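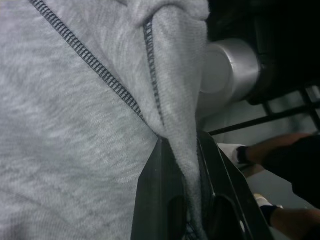
Gray fleece with darker stitching along the seams.

Cavton Clothing Exchange: Frequently Asked Questions
Updated December 2020

What is the exchange?
You bring in clothes you no longer wear and receive points. Points can be spent on anything on the racks. No money changes hands except the yearly membership fee of $13.

Who can join?
Anyone 16 or older living in Cavton or Dirkidport. Bring something with your address on it the first time. Children's clothes are welcome, but the account has to be in an adult's name.

What do you accept?
Shirts, pants, sweaters, hoodies, jackets, dresses, and skirts in wearable condition. Shoes are accepted if the soles are sound. We do not take underwear, socks, swimwear, or anything with a strong smell of smoke or perfume.

Do clothes have to be washed first?
Yes. Wash and fully dry everything before you bring it. New items with the store tags still on do not need washing. Leave the tags attached, as they help us with sizing.
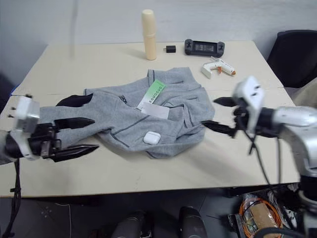

How are points worked out?
Tops and pants are one point. Sweaters, hoodies, and dresses are two. Coats are three. A new item earns one extra point. Brand makes no difference. If you disagree with the points you were given, ask for Pichit Kaewsai at the desk before you leave. We can't change them afterward.

Is there a limit on how much I can bring?
One large bag per visit. If you are clearing out a whole house, email us and we will set a separate time.

Do points expire?
Points last until the end of the following August. Members get a reminder by email the month before. You can pass points to another member by filling in the transfer slip at the desk.

Can I try things on?
Fitting rooms are closed for now. You may return anything you took home within 13 days for full points, provided it has not been altered.

How do I read the sizes?
We sort by measured size. A garment is laid flat and measured across the chest or waist, and the rack number comes from that. The size printed on the label may be different, especially on clothes sold online. Knits stretch, so check the shoulders as well as the chest.
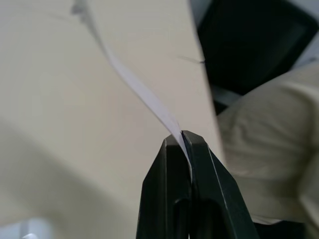
If you know your own chest measurement, halve it and compare it with the chart on the wall by rack 3. For sweatshirts and other layers, most people prefer to go up one rack.

What happens to clothes that are not chosen?
After two seasons they go to Fundumard, which sorts them for resale or rags. Last year we sent them 708 pounds.

Can I help?
We need people to sort and hang on intake days. A shift is three hours and earns two points. Write to Cyril Inskip through the contact page and say which hours suit you.

I lost my card. What now?
Give your name at the desk. A replacement is free the first time and $3 after that.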